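Drirnell Duvet Insert, Queen: Review

Reviewed by Brian Kinyua
August 4, 2022

I bought the Drirnell after my old down insert started leaking feathers at the corners. It cost $245 with shipping, a lot for something that spends its life inside a cover. I have slept under it for 30 nights now, most of them warm.

The fill is a down alternative sewn into square pockets. It stays where it should. My old one slid to the foot end by morning and had to be shaken out every day. This one gets a shake when I change the cover and that's it.
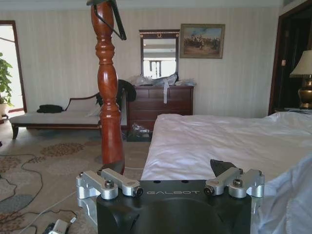

Faraji Kioko had the same insert in a king and found it too warm above 70 degrees, even with the window open. He went back to a cotton blanket in June and plans to try the Drirnell again when it cools off.

I sleep cooler than he does, so take both of us into account. On the hottest nights I pushed it down to my knees. With the air conditioning on it was fine.

The corner loops are the weak point. There are loops at the corners only, and the ones on mine are thin ribbon. One pulled loose the first time I washed it. I sewed it back with heavy thread and it has held. The Rorklow insert I looked at before this had wider loops and sides that tie as well, but it was heavier and the store only had it in twin.

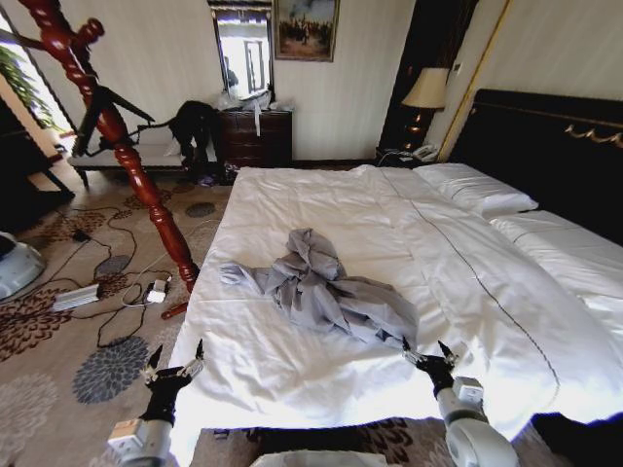
Washing and Care

It fits in a large front loader. Use cold water and half the usual soap. Drying took two full cycles on low, and I stopped it in between to pull the fill apart by hand - skip that and the middle stays damp. The return window is 12 days, so wash it early if you want to know how it holds up.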